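Zindville Boards > Home & Kitchen > Storage and Organizing

Thread: Snack bar bins, sort by flavor or just dump?

grostent_gary
Posted Saturday, 7:40 am

We buy snack bars the way other families buy firewood. Last order was 215 of them, because the price per bar went down and my judgment went with it. They used to live in their boxes, and every box had one bar left in it, like a museum of good intentions.

So now it's clear plastic bins. I want a system that survives two teenagers and a husband who opens a cabinet, looks straight at the thing, and asks where the thing is. Bins on the butcher block, ribbed mat under them so they don't skate around.

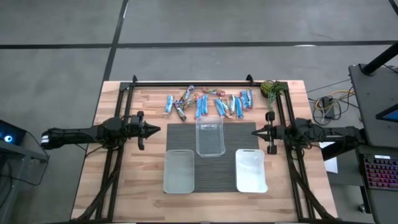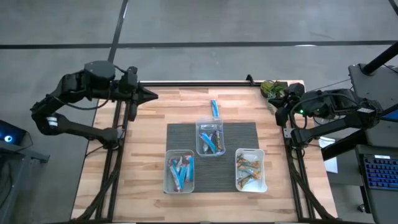

Three bins and the gray mat, both pics. Opinions on the bins welcome, opinions on the quantity of snacks less so.

Question is whether to sort by flavor, by wrapper color, or by who eats them.

pantrymoth
Posted Saturday, 8:05 am

By who eats them. Flavor sorting is for people who live alone.

Milan Maes
Posted Saturday, 8:22 am

Disagree with moth. The minute you give a teenager a bin with his name on it, he empties that one and then starts on yours, and now it's theft and you have to hold a hearing. Sort by flavor, put the good ones at the back.

Also in the second pic there's a loose one on the wood past the top bin. That's how it starts.

grostent_gary
Posted Saturday, 8:31 am

The loose one is under review.

lidless_in_zindville
Posted Saturday, 9:14 am

I'm more interested in how you've got them standing up in the lower left bin. Mine go in vertical and by dinner they're all lying down like they've had bad news. Is it packed that tight on purpose?

grostent_gary
Posted Saturday, 9:20 am

On purpose, yes. They lean on each other. Take out four or five and the rest fold, so I top it up from the box in the hall closet. My husband calls this "stocking the shelves" and would like to know when I get my name tag.

Ndungu_fan_club
Posted Saturday, 10:02 am

Nobody's asked about dates. If you're always topping up from the closet, the old ones sink to the bottom and stay there until the kids graduate. I put new ones in at the back and push everything forward. Takes 30 seconds. I found a bar in December that had gone the texture of a roof shingle. Ate it, but still.

pantrymoth
Posted Saturday, 10:10 am

You ATE it

Ndungu_fan_club
Posted Saturday, 10:11 am

It was peanut.

Milan Maes
Posted Saturday, 10:45 am

Going to be the unpopular one here and say clear bins are a mistake for this. See-through is great for flour and screws. For snacks it's advertising. I moved ours into an opaque Hivov tub with a lid and we went from 60 bars a month to half that. Same kids, same kitchen.

lidless_in_zindville
Posted Saturday, 11:03 am

Or they found your tub and switched to cereal.

Milan Maes
Posted Saturday, 11:06 am

We are also going through a lot of cereal.

hingebin
Posted Saturday, 12:37 pm

Team clear. If I can't see it, I buy it again, and that's how I came to own two tubs of cornstarch. Opaque tubs only work for people who can remember things.

I'd lose the mat, though. Ribbed weave plus granola crumbs is a bad marriage. You'll be out there with a toothbrush. A wipeable tray does the same job.

grostent_gary
Posted Saturday, 1:15 pm

I'll defend the mat. Crumbs go down in the ribs and I don't have to look at them. You take it outside and hit it on the railing. Very satisfying, the dog leaves.

Going with flavor for now, blue wrappers mostly together since those are the popular ones. Will report back after a week, or sooner if there's looting.

pantrymoth
Posted Saturday, 1:19 pm

Blue wrappers together is sorting by color, Gary.

grostent_gary
Posted Saturday, 1:26 pm

It's sorting by flavor if you know the flavors.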